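FOR IMMEDIATE RELEASE

Brullitside Public Library Opens Exhibit on Everyday Labels

BRULLITSIDE, 2/12/21 - The Brullitside Public Library will open "Read the Label," a free exhibit on the printed paper and plastic wrapped around things people buy, on Monday in the second-floor gallery. It runs through the end of the month.

The exhibit has 168 labels from cans, jars, matchboxes, seed packets and drink bottles. Most come from the collection of the late Tomotthorpe printer Anton Esposito, whose family gave it to the library two years ago. The oldest is a peach can label printed in Tomotthorpe for the Grarkilby Canning Company.

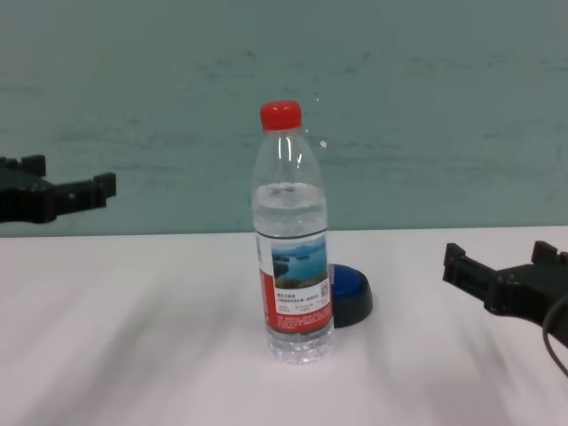 Landscape views are the subject of the first wall. Fruit packers used orchards and mountains to sell their crops long before color photography was cheap, and the habit has lasted. A modern water bottle label with a small photo of a turquoise lake and its islands follows the same idea as the painted valleys on the old Grarkilby crates.

"People throw these away without looking at them," said Carys Mostyn, who organized the exhibit. "Somebody picked that typeface. Somebody decided how big the fish should be."

A second section covers the way labels divide up a small space. Early can labels often had a picture on one side and a recipe on the other, with almost nothing about the contents.

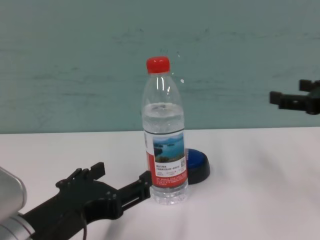
Printing rules and shopping habits changed that layout over the years, and the picture had to give up room. On many bottles today it sits above a panel of small type, in this case lines of Chinese text with a tiny QR code to the right. Visitors can compare panels like this with Esposito's own proof sheets, some of which still carry his pencil corrections.

The last section deals with codes and stock marks, from hand-stamped lot numbers to machine-read stripes.

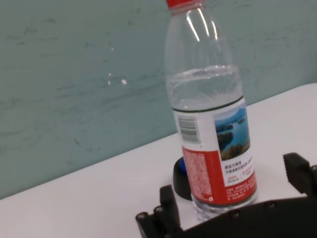
Sideways barcode on the label of a bottle with a red cap.

Tipene McPhee, a retired press operator, will give a talk on label printing at 2 p.m. on the opening day. The gallery seats 73 and places can be reserved at the front desk. A printed guide to the exhibit is free while copies last; the library has ordered 990.

The gallery is open during regular library hours. Street parking is free after noon. School groups should call ahead.

###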